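Jun 10, 2024

Okay, so I finally did it, I walked the whole river path out to Lirnargate and back before lunch! My feet are furious with me. I've been telling Ülle since February that I'd be ready for the summer walk, and she's been very sweet about pretending to believe me (she did the long loop twice last year, in sandals).

The step thing on my phone says 2,684, which is a flat-out lie, it must have quit counting when I stuffed it in my bag by the bridge. Last time out it gave me 4,000 for less than half of that. Anyway, the ducks were out, the bakery on Krūmiņa had the rye rolls with caraway, and I ate two on the bench and saved one for later. Later lasted until the church.
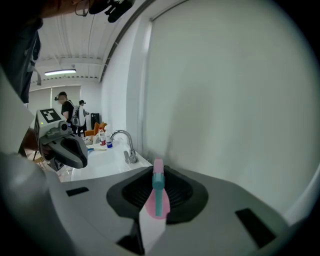

So do I need real hiking boots before the big walk?

Ülle thinks my old sneakers will be fine as long as I wear thick socks, and the path is mostly packed dirt anyway, so I'm keeping my money for now.

The left heel is rubbing though, right on the seam. I put a bandage on it and then another one over that, and it still slid down by the time I got to the mill. I'll try tape tomorrow. Three more practice walks, I think, and one of them has to have the hill in it, ugh.

Leftover soup tonight and my feet up on the good pillow. Need to call Ülle back about the train times.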